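Two grippers, one rack: a fortnight with the test tube job

6 min read

I said back in August that I'd write up the gripper comparison once I'd had both arms going long enough to have an opinion, and well, I've got opinions now! Vidar Wikström has been asking me for them since he lent me his bench in Kosthorpe, so this one's mostly for him (hi Vidar, sorry about the biscuit crumbs).

The job is lifting capped tubes out of a rack, handing them across to the other arm and putting them back. Sounds like nothing. I've done 109 full runs of it and I could still talk your ear off.

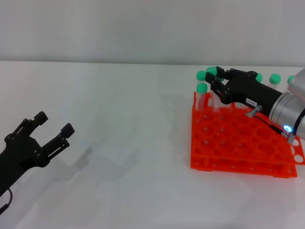
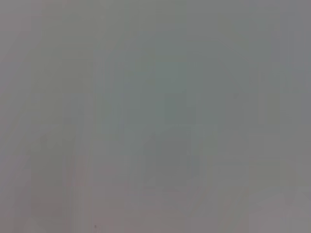 First one's the head view, with the right arm in among the green caps and the left one waiting with its fingers open. Second one's a wrist view, all soft grey.

Let's start with the fingers, seeing as that's what most of you emailed about. I tried two sets of fingertip pads, the stock ones from Gornov and a softer set from Strand. The Gornov pads are hard and a bit shiny and they'll hold a cap beautifully if you come down dead centre. Come in a couple of millimetres off and the tube does a little pirouette. The Strand pads forgive a lot more, but they also grab the neighbouring cap if you let the fingers open too wide, and then you've got two tubes coming up at once and a bit of swearing. I ended up leaving the Strand pads on the picking side and the Gornov ones on the receiving side, where there's heaps of room and no neighbours to upset.

Opening width matters way more than grip force, by the way. I spent the whole first weekend fiddling with force and got basically nowhere. Then I pulled the opening in by 6 mm and the double grabs mostly went away. Mostly.

The back row is still the worst of it. The wrist is chunky compared with the fingers, so the approach angle that's comfy for the front corner has the housing hanging over everything else when you reach for the back. I've got two approach poses saved now and the program picks between them by row. It's clunky and I don't love it, but it saved me re-doing the whole layout.

Now, cameras. I had high hopes for the wrist cameras, and I still think they're the right place to look from when you're close in. But the head camera is doing nearly all the useful work at the moment. It sees the rack, both grippers and the gap in between, and if a handover goes sideways I can usually work out why from that view alone. The wrist view I've been fighting with. I've been through the exposure settings, the compression settings and the focus (twice), and I've now got 2,633 wrist stills on the drive that I need to sort into keepers and rubbish. Colour me thrilled. If anyone's had a good run with small wrist cameras over a pale tabletop, please tell me what you did.

Controller-wise I swapped from my old setup to Medora partway through, which was silly timing but there you go. It's nicer to live with - the pose editor alone is worth it - and having both arms on the one timeline means I've stopped writing those horrible little wait loops. What I don't like is the way it handles a stop. Stop one arm and the other finishes its move before it pauses, and I've had a few nervous moments with the fingers heading towards each other. There's a setting for it, buried on the third page of the safety tab. Go and find it before you do anything else.

Next up I want to try thinner fingertips on the picking side, and Vidar reckons I should tilt the rack a bit more so the back row is easier to get at. I'll give both a go and post the numbers when I've got them.

Recent posts
Cable clips that survived the winter
Medora first impressions (grumpy)
Why I stopped printing my own finger pads
Cleaning up the bench, part two
A day out at the Kosthorpe swap meet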